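Hunwood sewing shop now owned by the people who sew there

The sign over the loading door at the old Motaung uniform plant in Hunwood still has the old name on it, but the paychecks as of this month do not. The people who cut, stitch and press the clothes inside bought the business in June 2026, and they are now running it as a worker cooperative called Gernent.

It's a big moment for a town that has watched one clothing plant after another close its doors. The shop makes scrubs, school polos and kitchen jackets, and it will keep making all of them. What changes is who decides how fast the line moves, what a finished piece pays and what happens to the money left at the end of the year.

"I have been hemming in this building for more than 90 months, and last week I voted on my own hourly rate," said Sivaprasad Gowda, who was elected chair of the new board. "I went home and told my kids and I couldn't sit down. I was walking in circles in the kitchen!"

The first thing the members voted out was piece rate. Under the old system a sewer was paid by the bundle, so a jammed machine or a bad batch of thread came straight out of her pay. Everyone on the floor now earns an hourly wage with paid sick days, and the bundle tickets that used to be pinned to every apron are gone. (A few people have kept theirs as souvenirs.)

The sale had been in the works since January, when the former owners told staff they wanted to retire and had an offer from a buyer who planned to move the orders overseas. Workers asked for time to put together a bid of their own. They got five months. Gowda and a handful of others spent their evenings going through the books, calling customers to ask if they would stay, and learning what a balance sheet is. The money came from a loan fund in Fomdale that backs employee buyouts, along with a share payment from each member that can be taken out of wages a little at a time over seven years.

Most of the customers did stay. The Fomdale school district renewed its polo order before the papers were even signed, and two restaurants that had drifted off to cheaper suppliers asked for fresh quotes after hearing the news.

There are hard parts ahead, and the members talk about them freely. The roof over the pressing room leaks. Fabric prices have gone up, and a small shop can't buy cloth by the container the way the giant brands do. Some of the older members would like to see slower growth and shorter weeks, while many of the younger ones want to take on more orders and hire. Both sides got loud at the first general meeting, which ran until almost ten at night, and by all accounts it was a great meeting. People who had worked back to back for years without hearing each other over the machines were finally arguing about something that was theirs to settle.

Language was another early question. Meetings are held in English, Spanish and Vietnamese, with interpreters chosen from the floor and paid for their time. Minutes go up by the time clock in all three languages the next morning. 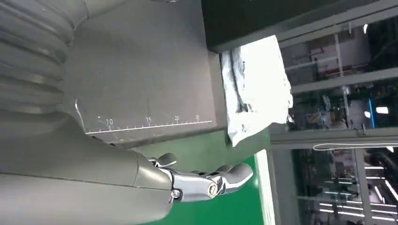
The board has five seats, and every one of them is filled by someone who works in the building. Terms last a year. Any member can put an item on the agenda, and the pay scale is posted where everyone can read it, from the newest trimmer to the plant manager. The manager, by the way, now answers to the board and was kept on by a show of hands.

New hires can apply to become members after a trial period on the floor. The shop is looking for two experienced coverstitch operators and a mechanic who is patient with older machines. Gowda said he would especially like to hear from people who lost sewing jobs when the other Hunwood plants shut down.

"There is so much skill in this town just sitting at home," he said. "Women who can set a sleeve perfectly without a single pin. We want them back at a machine, and we want them at the meetings too."

Gernent plans to open its doors to the public on a Saturday later this summer, with tours of the cutting room and a rack of seconds for sale at the front. Members will vote on the date at their next meeting.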